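Washing Up at a Small Sink: my project report
Sandamali Rathnayake, March 2007

Why I picked this

I share a flat with one proper kitchen sink that blocks every few weeks, and when it does we all troop off and wash up in the bathroom basin instead. I got a bit obsessed with how different it feels! So when we were told to study an everyday household job, I already had mine. I wanted to know if a small basin really uses less water, and whether it's any more of a pain.

What I did

I washed the same set of breakfast things 39 times in a kitchen sink and 39 times in a washbasin, always one bowl, one mug and one spoon. I caught the waste water in a bucket and measured it with a jug (my back has not forgiven me). I used the same washing-up liquid all the way through, a cheap lemon one called Padia, and I let the porridge dry on for 2 hours each time so it was a fair fight.

What I found

The kitchen sink averaged 2,576 ml per wash, which shocked me a bit. The washbasin came out far lower, though I did have one disaster in the first week where I left the tap running while I answered the door, and I've left that one out of the average.

The mug and spoon were easy anywhere. The bowl was the awkward one. In a basin you can't lay it flat and scrub, there just isn't the depth, so you end up tipping it on its side and turning it under the tap with both hands.

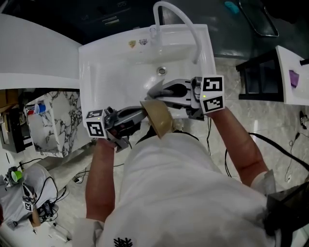
I also found I was much more careful about rinsing. With a big sink I let things pile up and then blast them, but with a basin I did one thing at a time and turned the tap off in between. My flatmates said the same when I asked them, except one who said she just hated it and wanted the plumber back.

What went wrong

The bucket was too small to begin with and I lost two readings. Also 720 ml is the most my jug holds, so anything over that meant filling it again and adding up, and I'm sure I slipped somewhere. In May I'd like to repeat it with greasy plates, and with a plug in, as everything so far was under a running tap.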